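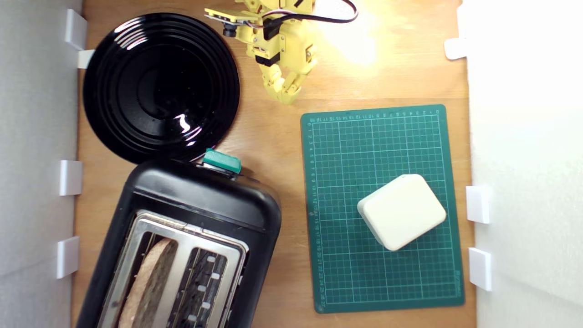

Black plate, wooden table. Thread starts underneath, get a cup of tea, it's a long one.

1/ So I finished the second Clilside story last night, the one they put out for free on the game's website, and I have been bursting to talk about it ever since. If you haven't read it yet, spoilers all the way down, and please do go and read it first because it's lovely!

2/ For anyone who drifted off after the first game: Clilside is the one with the lighthouse keepers and the drowned railway. You played a keeper, you picked your lamp, you went out into the fog with three other people and mostly got told off by them. There was a huge amount of story in it, but nearly all of it was tucked away in item notes and the odd grumble between characters when you stood still for long enough.

3/ The sequel is meant to have a proper campaign, start to finish, with cutscenes and everything, and it's down for September. So in the run-up they've been putting out short fiction about the keepers, one at a time. The first was about Prastance and I'll be kind and say it was fine.

4/ (It was a duel. It was a duel on a bridge and then it was a bit more of the duel. If you main Prastance I'm sure you had a wonderful evening.)

5/ This one is about Woldemariam, who as some of you will know from my endless posts is my favourite, and has been since the beta. He's the signalman. Big coat, slow reload, heals people by shouting at them through a speaking tube. I have more hours on him than I'd like my mother to know about.

6/ The story is called The Down Line and it's by Abrehet Gashaw, who wrote the dialogue for the winter event in the first game. You can tell straight away. She's so good at letting people talk past each other, and there's a whole page here where two old colleagues discuss a kettle and by the end of it you know exactly why they stopped speaking.

7/ It's set before the flood, or just as the flood is starting. Woldemariam is still working the box at Druveck, which in the game is that half-sunk map everyone votes to skip. I will never vote to skip it again. Knowing that he used to grow beans behind the platform has done something to me.

8/ The plot, as quickly as I can manage it (I know, I know). The water is coming up the valley and the railway company wants him to hold the last train for the company's own people. There are families waiting on the other platform. He's got one line that's still above water and two trains that need it.

9/ In the first game there was one item note about all this, the burnt timetable, and it just said "he let the wrong one through". That's all we ever had. People have been arguing over that sentence for years, me included, at great length, sometimes in the comments of posts that were meant to be about my holiday.

10/ And what Gashaw does, which I think is so clever, is she gives us the whole night and still doesn't quite tell us which train was the wrong one. He lets the families' train go. We see him do it. Then the very last section is him years later, and he says the line again in his own head, and it reads completely differently depending on what you think happened at the tunnel.

11/ I read that last section twice and then I went and stood in the kitchen for a bit.

12/ A word about the length as well, as I saw a few people complaining that it's short. It's 3,618 words. Somebody in the forum pasted it into a word counter and was quite cross that it came in under the 4,000 they thought they'd been promised. I honestly can't imagine being cross about that! I'd have cut a little more, if anything, from the bit with the inspector.

13/ The inspector is my one real grumble. He turns up, he's rude, he has a moustache that gets described more than once, and then he goes off in a boat. I'm fairly sure he's there so that we recognise him in the campaign, and it does feel a bit like somebody leaving a coat on a chair to save it.

14/ Small things I loved, in no order. The bell codes are the same ones you hear in the Druveck map if you stand by the box at the start of a match. His coat belonged to somebody else first. The speaking tube has a crack in it already, so it wasn't damaged in the war like the wiki says (somebody with more patience than me will have to fix the wiki).

15/ Also the drawings! There's a little ink picture at the head of each section, all done by Waraporn Rattanakul, and the one of the signal levers with the water just reaching the bottom step is going to be my wallpaper until further notice. She did the loading screens for the first game too, which were the only reason I never minded the loading.

16/ Now, the thing everyone wants to argue about, which is whether this means he's leaving the keepers in Clilside 2. The story finishes with him hanging up the lamp. The campaign trailer has a keeper in a big coat, but you only see the back, and the lamp is in the wrong hand.

17/ My theory, for what it's worth, is that the coat in the trailer is the girl from the platform, the one who asks him what the bells mean. She'd be grown up by then. She's left-handed, too – there's a bit with a pencil, go back and look. I may be reading far too much into a pencil.

18/ If I'm right then it's a lovely way of doing it, and I'll be very sad, and I'll also have to learn a new character from scratch at a point in my life when it took me 28 matches to win one with Prastance.

19/ If I'm wrong and he's in it after all, I'd like him to be a bit faster on the reload please, and to have one conversation about beans.

20/ A few of you have asked whether you need to have played the first game to enjoy the story. I don't think so, no. My sister has never picked up a controller and I read her the kettle page over the phone and she went very quiet and then asked if the two of them ever made up. (They don't, in the story. There's a line in the old winter event that makes me think they might have, so I told her yes.)

21/ What I would say is play Druveck afterwards. Just load up a practice match, with no one else in it, and walk up to the box. The timetable's on the wall by the door. I'd run past it hundreds of times and never noticed that one row has been pencilled over.

22/ There's meant to be one more of these before the game comes out and I'm hoping it's the ferrywoman, who has had all of four lines of dialogue and delivers every one of them as if you owe her money. Please tell me who you'd want, I'd love to know, and please, if you're replying about the tunnel, put a warning at the top for the people who haven't got that far.

23/ Oh, and before anyone else asks, the beans are runner beans. It's in the second section.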